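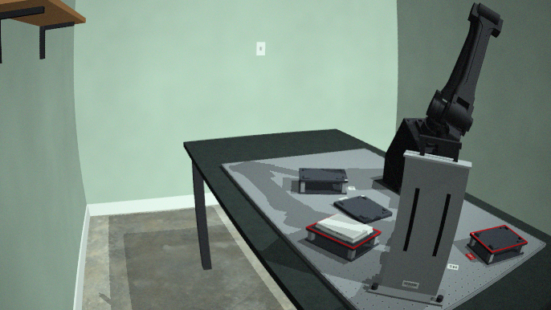

How to test a green before you paint a whole room with it

I don't trust paint chips. A chip is a piece of card the size of a playing card, printed or sprayed under conditions you will never have at home, and you look at it in a store lit like an operating room. Then you're supposed to pick a color you'll live with for years. Green is the worst of the lot. The same can gives you mint on the wall facing the window and something close to wet slate on the wall beside it, and people blame the store for mixing it wrong. Usually the store mixed it fine.

What follows is how I test greens now, after two bedrooms I had to redo.

What you need

A sample pot of each color you're considering (three at most)
Large sheets of white poster board, one per color
A small foam roller, 3 or 4 inches
Painter's tape
The light bulbs you really plan to use
A plain white sheet of paper

Skip the peel-and-stick samples unless the seller tells you they're made with real paint. Some are and some aren't, and the packaging can be shy about which.

Step 1. Ignore the name

"Meadow Hush" tells you nothing. Write down the number and use that. The last green I bought was Nazari 3865, and I couldn't tell you what they called it. When I asked at Hudier, where I get my paint, the clerk had to look up the name too.

Step 2. Paint the board, not the wall

The usual advice is to brush a square right on the wall. I think it's bad advice. You end up judging the new color against the old one, and if the old one is beige or pink, any green next to it will look stronger than it is. You also get a raised patch that can show through the finished coat.

Roll the sample onto poster board. Do 2 coats and let the first one dry all the way. Leave a white border around the edge so the old wall color doesn't touch the new one.

Don't judge it wet. I know everybody says this and everybody does it anyway.

Step 3. Move it around

Tape the board to the wall that gets the most light. Look at it in the morning, at noon and at 4 in the afternoon. Then move it to the wall that gets the least and do the same thing again. Put it in a corner too, and fold the board so it covers both sides. Two green walls facing each other bounce color back and forth, and the room ends up greener than any single sample led you to expect.

If you like it on the bright wall and hate it on the dark one, you don't like that color. Try one step lighter on the same strip. People will tell you the furniture will balance it out. It won't.

Step 4. Test it at night

Turn on the bulbs you're going to keep. Warm bulbs pull green toward olive, and cool ones push it toward hospital. I tried a Voltora bulb that was sold as "true color" and my sample still went muddy after dark, so I wouldn't pay extra on the strength of a box. Buy one bulb, try it, and keep the receipt.

Hold the white paper next to the board. If the paper looks yellow, the light is your problem, and changing the paint won't do much for you.

Step 5. Check the sheen

Sample pots often come in one finish only. If you plan to use eggshell or satin, ask what finish is in the pot. A shinier paint shows more of the window and more of every bump in the drywall. Forik sells a sample in matte and then nudges you toward satin at the register, and those are two different-looking walls as far as I'm concerned.

Step 6. Wait

Leave the board up until you stop noticing it. For me that took from Sunday to Thursday. If you're still walking over to check on it, you have your answer.

Before you buy

Get all the paint for one room in a single order and pour the cans together in a bucket. Tinting machines are good, but I've seen a line down the middle of a wall where one can ended and the next one started. And write the number on the back of the switch plate before you screw it back on. You won't find the can later.

Comments

Sorin Zamfir: You left out the ceiling. A bright white ceiling made my pale green look dirty. I had the store put a little of the wall color in the ceiling paint and it helped.

Reply from the author: Fair point. I'd still try it on a board first -- taped overhead, as silly as that feels.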